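How a home-made robot finds its way

Jilow is a robot about the size of a shopping trolley. It has four wheels, a battery, a small computer and a camera. It was built in a shared workshop called Kourkoulas, where people pay a little each month to use the benches and the tools. Four people worked on it, mostly in the evenings after seven.

Lakshmi Ramasamy made the body. She wanted it low and heavy at the bottom. A robot that is heavy at the top can tip over when it stops quickly, in the same way that you might fall forward on a bus.

What is inside?

The battery sits in the middle, between the wheels. It is the heaviest part, and it weighs more than the motors put together. There are four motors, one for each wheel. When all four turn at the same speed, Jilow goes straight. When the wheels on the left turn faster than the wheels on the right, it swings round to the right. A tank steers like this too.

Gerasimos Theodorakopoulos did the wiring. Each wire has a paper label at both ends. He also fitted a big red button on the back. Press it and the power to the motors is cut at once, whatever the computer is doing.

How does it see?

A camera does not understand anything. It only makes a picture out of tiny coloured dots, called pixels. The computer has to work out what the dots mean, and for that it needs a program.

Rafail Kouris wrote the program. First he had to teach it what "ground" looks like. He collected 1487 pictures of paths, yards and pavements, and coloured in the parts of each one where a robot could safely drive. This took most of October. The computer looked at the pictures again and again until it could make a good guess by itself.

He kept back another 478 pictures that the computer had never met. These were the test. If you have already seen the answers, a test does not tell anyone much, and it is the same for computers.

Early on, the program made some odd mistakes. It thought a puddle was a hole. It also thought a grey door lying flat on the workshop floor was a path, and drove over it.
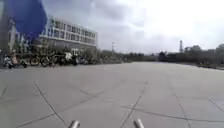
Rafail's program does its sorting many times every second, and it sorts each new picture into two groups, "drive" and "do not drive". A wide open space sounds easy, but it has puzzles of its own. The dark lines between paving slabs are one. To a computer, a thin dark line could be a crack, a kerb or a cable, so it has to learn that lines running away across flat slabs are safe to cross. Parked bicycles go in the "do not drive" group, and so do people – with plenty of extra room left round them, as people move.

Words to know

Motor: a machine that uses electricity to make something turn.
Pixel: one tiny dot of colour in a picture.
Program: a list of instructions for a computer.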